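Clustton break room votes to sort its sodas

By Digby Nepia

The great soda dispute at the Faulkner building has been settled with clear plastic bins. Red cans go in one, silver cans go in another, and anyone who mixes them will hear about it from Thomas Bellini.
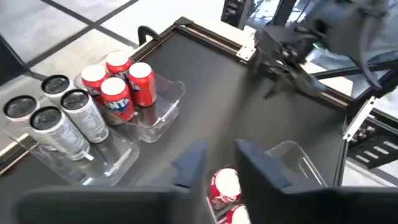
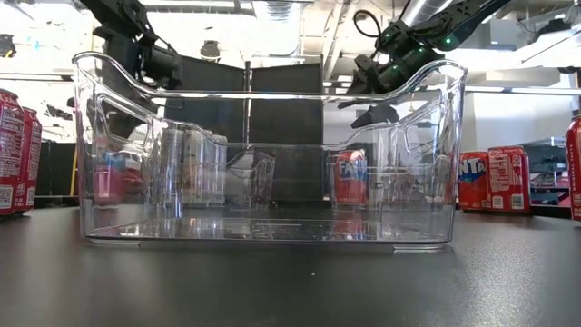
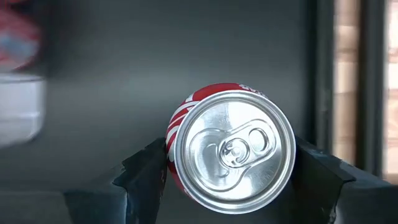 CLUSTTON, November 17, 2020

Staff at Mallik, the mail-order stationery firm on the second floor, had been keeping their drinks in one heap since July. The Fanta drinkers said they couldn't find the Fanta. The silver can drinkers said they could find nothing else.

A vote was held by email last week. It ran to 2177 words of replies, most of them from the same 2 people, and ended in favor of separate bins.

"I've worked here through a flood and a change of payroll software," said Bellini, the office manager. "This got more email."

Under the new rules, cans stand upright in the bins with their tabs up. The larger bin is for spares and may not be used for umbrellas, a point Bellini put in bold. A can found lying on its side is to be stood up by whoever finds it, regardless of personal taste in soda.

The bins came out of the break room budget, which is $100 a quarter. An earlier request for a second refrigerator was turned down by the landlord, Skileo, in a one-line reply that people on the second floor can still recite.

Accounting has asked where the ginger ale is supposed to go. Bellini said he would take that up after Thanksgiving.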